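Vernir ou huiler une table de cuisine ? (et les ronds de verre, au secours)
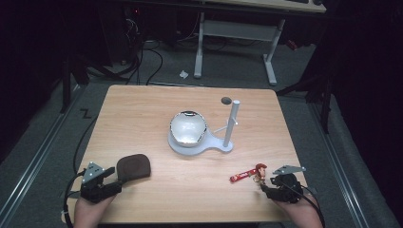

Section Bois et finitions, Club des bricoleurs de Farnlow

notburga_p
jeudi 21 novembre 2024
Bonsoir à tous ! Je viens de récupérer la table de ma tante, bois clair couleur miel, veinage très discret, coins un peu arrondis, exactement ce que je cherchais pour la cuisine. Seul souci, deux auréoles blanches côté fenêtre et un toucher un peu rêche au bout. Mon beau-frère me dit de tout poncer et de passer un vernis mat, et moi j'ai envie d'huile (j'adore l'odeur, je n'y peux rien). On mange dessus matin, midi et soir avec deux ados, donc ça va souffrir. Vous feriez quoi ?

Kovacik70
Vernis, sans hésiter. La mienne a été vernie en janvier, trois couches à la mousse, égrenage entre chaque, et depuis je passe un coup d'éponge et basta. L'huile c'est joli quinze jours et après tu cours derrière les taches de tomate.

merisier_fou
Ah non, pas d'accord du tout ! Le vernis c'est très bien jusqu'à la première casserole posée trop vite. Là ça cloque et tu reponces TOUT le plateau. Avec l'huile tu reprends juste le coin abîmé, un chiffon, un soir, et le lendemain c'est réglé.

Kovacik70
Le lendemain… il faut presque une semaine pour que ça durcisse à cœur, ton huile. Et pendant ce temps les ados mangent où ?

merisier_fou
Sur leurs genoux, comme les miens :)

radomir.halas
Avant de sortir la ponceuse, essaie déjà sur les auréoles : un linge en coton sec, fer tiède SANS vapeur, quelques secondes, tu soulèves, tu regardes. Si le rond est blanc c'est de l'humidité prise dans la finition et ça part souvent comme ça. S'il est noir c'est descendu dans le bois et là oui, ponçage. Au passage, c'est du massif ou du plaqué ? Regarde sous le plateau et sur le chant.

notburga_p
Plaqué, je crois bien, le dessin s'arrête net au bord… Du coup je peux poncer quand même ?

radomir.halas
Alors tout doux, à la main, grain 240 et dans le sens du fil. J'ai traversé le placage d'une commode avec une excentrique, je m'en souviens encore.

lili_copeaux
Moi j'ai mis de l'huile dure Memlow sur la mienne et je suis ravie ! Par contre dessous de verre obligatoires, j'en ai collé partout, même sur le buffet. Et les chiffons imbibés, on les étale dehors à plat, jamais en boule à la poubelle, ça peut prendre feu tout seul.

Kovacik70
Pour les chiffons, +1. Pour le reste je maintiens : vernis.

notburga_p
Le fer a marché sur une des deux auréoles, je n'en reviens pas !! L'autre a pâli. Je pars sur l'huile, désolée Kovacik, je teste d'abord sous le plateau et je vous raconte dimanche.

Kovacik70
Garde-moi la place pour le vernis l'année prochaine.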